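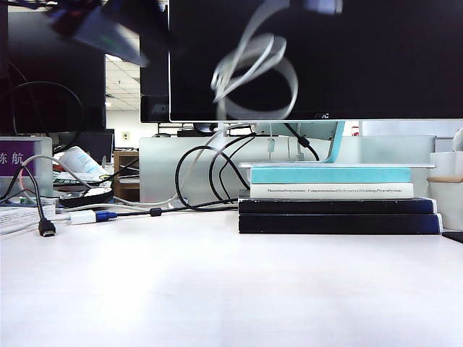
Please say somewhere near the top whether a rejected claim that was later resubmitted is one row or two, a reader of the first release wrote, because the totals by facility make no sense until you know. It is two rows. The second carries the claim number of the first in the field prior_claim. To count treatment episodes instead of submissions, drop every row whose claim number appears in another row's prior_claim.

Skondalow Claims Reimbursement Table
Release 3, January 2023

Summary

The table holds inpatient and outpatient claims submitted to the Skondalow health fund by contracted facilities, with the amount billed, the amount approved and the amount paid. It covers 638 facilities. Public, private and faith-based owners are all included. Claims from pharmacies that are not attached to a clinic or hospital are left out.

Files

claims.csv – one row per submission
facilities.csv – one row per facility, keyed on facility_id
tariff.csv – the benefit rates in force on each service date
codes.txt – rejection codes with their full wording

All files are UTF-8, comma separated, with a header row. Empty means missing. Zero means zero.

Fields in claims.csv

claim_no – text; keep the leading zeros
prior_claim – text, empty for a first submission
facility_id – joins to facilities.csv
service_date – first day of care, year-month-day
benefit – maternity, surgery, dialysis, general inpatient, general outpatient, imaging
billed, approved, paid – local currency, whole units
status – paid, part paid, rejected, pending
reject_code – see codes.txt; filled only for rejected and part paid rows

Source and processing

Claims were exported from the fund's payment system by the Halvorsen office. Paper claims from the Lirnis district were keyed by hand and merged on facility and service date. Member numbers, names and dates of birth were removed before export. Age is given as a band in the field age_band. Any combination of facility, benefit and month with fewer than 20 claims has its service dates set to the first of the month.

Billed amounts are as submitted. No outliers were trimmed. Some rows have an approved amount higher than the billed amount; these are fixed-rate benefits, where the fund pays the tariff whatever the facility asks for.

Known problems

Ownership in facilities.csv is the ownership at the time of export. A facility that changed hands earlier shows its current owner on all of its rows.

Dialysis sessions at Rirkusden were batched into monthly claims until May and billed singly after that. The jump in claim counts is an artifact. The paid totals are comparable across the change.

Paid can lag approved. Pending rows have an empty paid field and should be excluded from any payment ratio.

Percentages in tariff.csv run from 0 to 100, not as fractions.

Use

Suitable for work on payment delay, rejection rates and spending by benefit. It does not support claims about quality of care, and it has no information on what members paid out of pocket. Higher payments to one ownership group may reflect case mix – check benefit before comparing.

Changes since the last release

Added prior_claim
Fixed duplicate facility rows in the Lirnis district
Rejection codes now match the printed claim form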